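Folding Thick Cotton in Overlapping Layers for Shelf Storage

Use this method for bulky cotton pieces such as towels that have to share shelving with boxed goods. 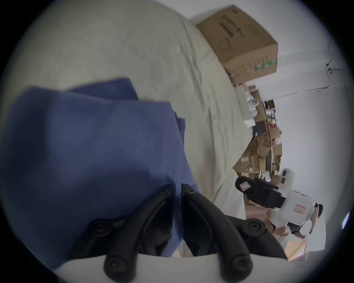 A reader in Ernovport wrote in that thirds always beat halves on a narrow shelf, and that any blue towel folded in half twice ends up hanging over the front. The point is fair for shelves under 13 inches deep. On deeper shelves either fold will fit.

Before you start
Clear a flat surface larger than the opened fabric. The measurements below are for a bath sheet 49 inches long. Fabric must be fully dry.

Steps
1. Lay the fabric face down and smooth it from the center outward. Soft creases can stay. Hard creases should be pulled flat by hand.
2. Fold one long side in by a third.
3. Bring the other long side over it and align the edges.
4. Fold the short ends toward the middle, leaving a gap of 2 fingers between them.
5. Close the piece along the gap. Press down on the fold with a flat palm.
6. Set it on the shelf with the closed fold facing out.

Stacking
Keep cardboard boxes on a separate shelf from folded cotton. A box placed on top of fabric will tilt as the layers settle. Sheets and covers go at the bottom of the stack, towels above them.

If the stack leans
Turn every other piece end for end. If it still leans, refold from step 2 and check that both thirds are the same width.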